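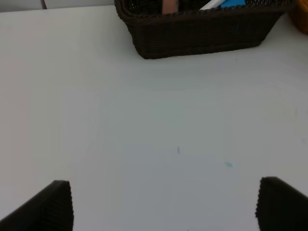
Plurkeck, 28 September 2018

Exam results again, and again they go up as a PDF. One PDF. 400 pages, no search, names sorted by roll number, and the site falls over six minutes after the link goes live. Same as May. Same as every time.

Why is this still how we do it? Students at Stostora College had to wait till past midnight to find out if they passed. Some of them had a form due the next morning for re-checking. Which costs money, by the way. 60 per paper. And you only get 21 days to apply, counted from the day of the upload, not the day you could finally open the thing.

I don't buy the line that the servers are old. Buy a new one. The fees went up last year, the money is somewhere. Or send results by text, or let the colleges print them and pin them up on the wall like they used to. It worked fine.

And the revaluation rule needs to go. If the total is added up wrong thats the board's mistake, so the board should pay. A kid should not be out of pocket for somebody elses arithmetic.

The Tritetti board meets next month. Results are not on the agenda, I looked. Seating plans are. Parents, write in before then, keep it short, put the roll number on it.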